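Palum Technical College, Tovport
Course 2778, Machine Parts for Technicians
Handout for Unit 2: Wire, cable and the pins they run past
Posted January 17, 2019

Read this before the lab in the Jemal Building. Bring a calculator. The problems at the end are due at the start of the next class.

1. Where we are

Unit 1 dealt with rigid links: rods, bars and brackets that can push as well as pull. A cable can only pull. Any cable drive that has to move something both ways therefore needs either two cables, one loop, or a cable and a return spring. A bicycle brake is the last kind. A clothesline on two wheels is a loop. A window sash uses gravity on a counterweight to do the job of the second cable.

Learn to spot which kind you have before you do any figuring. Most wrong answers on last year's test came from treating a slack side as if it carried load.

2. Words used in this unit

Wire: a single drawn length of metal.
Strand: several wires twisted together.
Rope or cable: strands laid around a core. In shop talk "cable" is used for nearly anything thinner than a finger. We will do the same.
Lay: the direction and length of the twist.
Sheave: the grooved wheel a cable runs over.
Clevis: a U-shaped fork with a pin through it.
Swage: a fitting squeezed onto the end of a cable.

The textbook uses "pulley" for both the wheel and the whole block. In these notes the wheel is always the sheave.

3. Tension around a corner

If a sheave turns freely, the tension is the same on both sides. Friction in the bearing takes a little away, and we ignore it until Unit 4.

The sheave pin carries the vector sum of the two tensions. Take a cable under 400 N.

Cable goes straight past, no wrap: load on the pin is zero.
Cable turns through 90 degrees: load on the pin is 566 N.
Cable turns through 180 degrees: load on the pin is 800 N.

Students often size the pin for the cable tension. As the third case shows, the pin may need to take twice that. The bracket and the bolts holding the bracket see the same load as the pin.

If the cable slides over a fixed pin with no sheave, tension is no longer equal on the two sides. The side being pulled has the higher tension, and the difference grows quickly with the wrap angle. A dock worker can hold a large boat with a few turns around a post for this reason. In a drive, the same effect wastes effort and wears a groove.

4. Bending

Each time a cable goes onto a sheave it bends, and each time it comes off it straightens. The outside of every wire is stretched and the inside is squeezed. For one wire, the bending stress is close to

stress = E x d / D

where E is the stiffness of the metal, d is the diameter of the wire (the single wire, not the cable) and D is the diameter of the sheave measured to the center of the cable.

Worked case. Steel wire, E = 200,000 MPa, d = 0.2 mm, D = 70 mm.

stress = 200,000 x 0.2 / 70 = 571 MPa

Now cut D in half, to 35 mm. The stress doubles to 1,143 MPa. The pull on the cable has not changed at all. If space is tight and D has to be small, use a cable made of more and finer wires. That is why flexible cable has a high wire count and why it costs more. It also has a drawback: fine wires wear through sooner when the outside of the cable rubs on something.
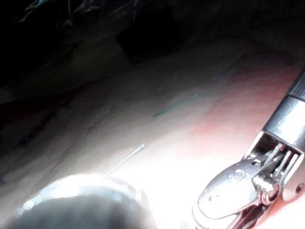
Figure 1. Thin steel cables running in parallel inside an open clevis, next to a pivot pin with a ridged edge.

5. Pins and clevises

A clevis pin is loaded in double shear. The load is shared by two cross sections of the pin, one at each side of the center part. For a pin of cross section A under load F:

shear stress = F / (2A)

This only holds if the fork is stiff and the fit is close. With a loose fit the pin also bends. Leave out washers where the drawing shows them and the center part can drift over to one side, which puts most of the load on one leg of the fork.

An open clevis lets you look at the cable without taking anything apart. It also lets grit in. Closed housings keep the cable clean but hide broken wires, so they need a set replacement date.

6. How cables fail

Fatigue. Wires break one at a time at the place where the cable bends most often. Check the length that passes over the smallest sheave.

Abrasion. The outer wires get flat, shiny spots. Look for a guide or sheave that has stopped turning.

Corrosion. Rust inside the cable can be worse than what shows on the surface. A cable that has lost its flexibility should be suspected.

Crushing. This comes from a wrong groove size or from crossed turns on a drum.

End fittings. The cable bends sharply where it leaves a swage. Moisture collects there as well.

The old hoist at Trirneck is our main case for this unit. The cable was replaced each July on schedule, and each new cable broke wires at the same spot. The cable supplier was changed with no effect. The trouble was a replacement sheave with a groove too narrow for the cable, so the cable was pinched every time it went over the top. A groove gauge would have caught it. You will use one in the lab.

7. Lab notes

Wear safety glasses and leather gloves when you handle loose cable ends. Do not run a bare hand or a gloved hand along a cable to feel for broken wires. Draw a piece of cloth along it and look at where the cloth snags.

Tape the cable on both sides of the cut before you cut it.

Record the wire diameter and the cable diameter separately. Measure the cable across the crowns of the strands, at the widest point, and take the reading in two directions. Write down both readings even if they agree.

8. Problems

1. A cable under 400 N turns through 60 degrees over a free sheave. Find the load on the sheave pin.

2. For the load in Problem 1, find the shear stress in a clevis pin 6 mm in diameter, in double shear.

3. Repeat the worked case in Section 4 with d = 0.1 mm. What sheave diameter would bring the stress back to 571 MPa?

4. A garage door has a cable on each side. One goes slack when the door is fully open. State whether this is a fault and what else you would check.

Reading for next time: the chapter on chain drives, up to sprocket wear.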